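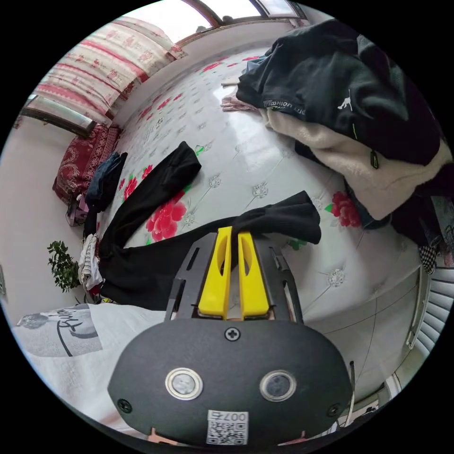 Posted to the Clollden household list, August
From: list member, Dobson Street end

On the laundry thread, you wrote:

> I give up on socks. Every load I end up with a handful
> of odd ones, all of them black, all of them slightly
> different, and I sit there matching them under the lamp
> like I'm sorting stamps. Does anybody have a system?
> Also, where do you all fold? Our table is never clear.

Oh, I have so many feelings about this! I fold on the bed, always have. It's the only flat thing in the place big enough to spread out on, and it has a deadline built in (you can't go to sleep until it's done, although I have been known to shove the whole heap over to one side and sleep next to it).

As for the socks, I quit matching two years ago. I threw out everything that wasn't plain black, bought 14 pairs of the same kind from Plultero, and now any sock goes with any other sock. They do fade at different speeds, so I still get a dark one and a grayish one together now and then, but they're inside my shoes, so who cares. I lay them out flat on the sheet first, one next to the other, then fold toes to cuff and tuck. Please don't ball them! It stretches out the tops and then they slide down into your boots all winter.

The order I go in, for what it's worth, is socks first while I still have patience, then T-shirts, then the bulky stuff. Hoodies and fleece stay in the pile until last. If you start with the hoodies you get these big wobbly stacks that fall over on everything else. Zip them up before you fold them, sleeves in, then in half. Printed T-shirts I fold with the print on the outside so I can tell them apart in the drawer without digging.

One warning about a busy sheet. I love a big flowery one and I'm not giving mine up, but small things in bright colors vanish on it. Black socks show up great. My pink washcloths, not so much (I found two of them down by my feet last week).

The whole business takes me 25 minutes if I leave my phone in the kitchen. Somebody on here was recommending the Pruvano drawer dividers a while back and I'd love to know if they hold up, my drawer is pretty shallow and I don't want to buy them twice.

Does anyone fold fleece so it stays folded? Mine springs right back open.

Recent on this list
Re: drawer dividers, which size?
Fitted sheets, the corner trick again
Getting lint off black sweatshirts
Re: Re: drying racks for a small bathroom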